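Returns sorting: what happens to the bench staff when the pick step is automated?

Asked July 2022 in Warehouse and Light Industry
Tags: returns, footwear, staffing, simulation, end-of-line

We process footwear returns for several online shops at a site in Dridcombe. House shoes and slippers are the bulk of it. At present each bench has one person who opens the bag, takes the pair out, checks soles and uppers, checks that left and right match, and puts the pair in a tote for restock, rework or scrap. There are 10 benches on the day shift.

Management has signed off a trial of a two-finger arm from Uibo for the step between opening and checking. The arm lifts single shoes off a flat surface and presents them for inspection. The supplier is testing in simulation now and hardware is due in August. The plan as given to us says "operators move to exception handling" and gives no further detail.

I lead the bench team and have to write the new work instructions. My questions:

1. What does exception handling consist of, hour by hour, for someone who used to run a bench?
2. How many people per cell is realistic in the first months?
3. Does the pay grade normally change? Our bench grade is tied to a rate of 77 pairs per hour, and that figure will mean nothing once the arm sets the pace.
4. Anything on PPE? We wear Uvex glasses for bag cutting only.

The arm has no part in bag opening. That stays manual.

2 answers

Answer 1 (accepted)

I will take these in order. We put in a comparable cell for soft goods and I wrote the grasp tests for it, so I have seen both the simulator side and the floor side.

Exception handling is three jobs that usually get one name. The first is clearing: a shoe is dropped, lands on its side, or two shoes arrive in contact, and the cell stops and waits. A person acknowledges the stop, enters, sets the item straight, leaves, resets. The second is judging: the camera check returns "unsure" and a person looks at the shoe and presses a button. The third is feeding, meaning everything upstream of the arm, which is still bag opening and laying out. Write three separate instructions. If you write one, feeding will take up the whole shift and the clears will pile up.

On what the supplier is testing, ask to see the cases. Slippers are awkward for parallel fingers. The upper is soft, the opening gives way when squeezed, and the sole is the only part with any stiffness. Whether the fingers close across the sole or across the upper decides how often your people will be called to the cell. An open-heel style has less material to take hold of than a closed shoe. A typical test view for a single item on a bare floor looks like the one below.

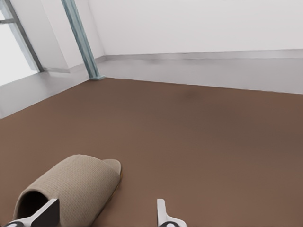

Bench lead turned automation technician
Member, Plullusine user group

In a case like this one there is a single woven slip-on, lying at an angle to the gripper and nearer to the left finger than to the right. Ask the supplier what the controller does with that offset. Some will re-center before closing. Others close anyway and let the first finger push the item across, and a light slipper can turn when pushed. Ask also for cases with the pair together, with tissue still in the opening, and with a swing tag hanging out. Those were left out of our first test set, and they made up most of our stops in the first weeks. A bare floor with one slipper on it tells you about reach and approach. It says very little about your tote mix.

Staffing: plan two people per cell to start with, one feeding and one on clears and judging. Swap them on a timer. Ours was 35 minutes, set by the staff after they had tried longer. Judging from a screen is tiring in a different way from bench work, and error rates went up before people said they felt tired. Do not put one person across several cells until you have your own stop log for a full month.

Pay grade: get this settled before the hardware arrives. A pairs-per-hour rate cannot be applied to a person who waits for a machine. We moved to a fixed grade with a skill supplement for those signed off on clearing. The supplement was small and there was some bad feeling from staff who stayed on manual benches and saw their easy items go to the cell. What was left for them was boots, wet returns and mixed bags, with the old target unchanged. Lower the target for the manual benches on the day the cell starts. We did it late.

PPE: your risk assessment decides it. The glasses stay for bag cutting. Entry to the cell is a question of guarding and lockout, and eyewear is no substitute for either.

One more point for your instructions. Pair matching is done without thinking by a person holding both shoes. With single picks it becomes a record in the software. Decide who owns a left shoe whose right shoe is still in the feed when the cell stops.

Comments on this answer

The tissue paper thing is real. We also had silica gel packets.

Thank you. The manual bench target had not come up in any meeting. The grasp case list has been requested from the supplier. (original poster)

Does the timer swap include breaks or run on top of them?

On top. Breaks reset it.

Answer 2

Depends on your country for the pay part, ask HR or your union rep.

For staffing we have one person on two arms and it is fine, but ours are cartons and every carton is the same shape. For shoes I don't know. Get the stop button location agreed early, we had to move ours 2 times and redo the floor marking.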